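Ground visit: Ulier Park, away end and turnstile block

July 7, 2026 | by the Notura Away Days editor
4 comments | 241 shares

Ulier Park opened its doors to visiting supporters' groups ahead of the new league season. The tour covered the away end, the search lanes and the control room. Pitch access was not included.

The away end holds 2000 under the current safety certificate. It is a single tier behind the east goal, with rail seating fitted in January. Each rail locks upright and the seat folds flat against it. Row spacing is unchanged from the old terrace, so knee room is tight when the seats are down.

Entry is through two search lanes feeding four turnstiles. Bags go to the left lane. Supporters without bags use the right lane and can expect a pat-down and a ticket scan. The scanners are made by Sirnine and read both paper and phone tickets. The steward on duty said the main delay last season was dimmed phone screens, and the club now asks people to turn brightness up before they reach the gate.

The control room sits above the corner nearest the away end. Operators watch entry totals by gate and can open an extra exit on the Daza Road side from the desk. Segregation is a netted block of seats on each side. The club would not say how many stewards work the line on a match day.

The visit ended with a question session in the lounge.
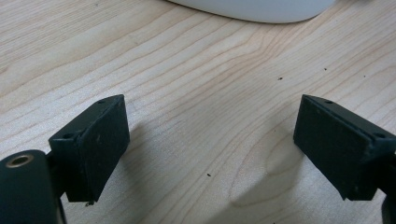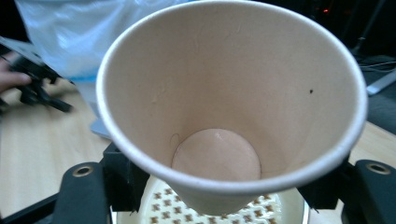

Ticket prices for visitors were not confirmed. The club said they will match the equivalent home section, with the same discounts for under-18s and over-65s. Coach parking stays on Daza Road, and drivers need to book a bay through the visiting club. The pay machines there take cards only.

The concourse plan for the away end is due on the club site before the first home game.

Get match travel notes by email. Subscribe to the Notura newsletter.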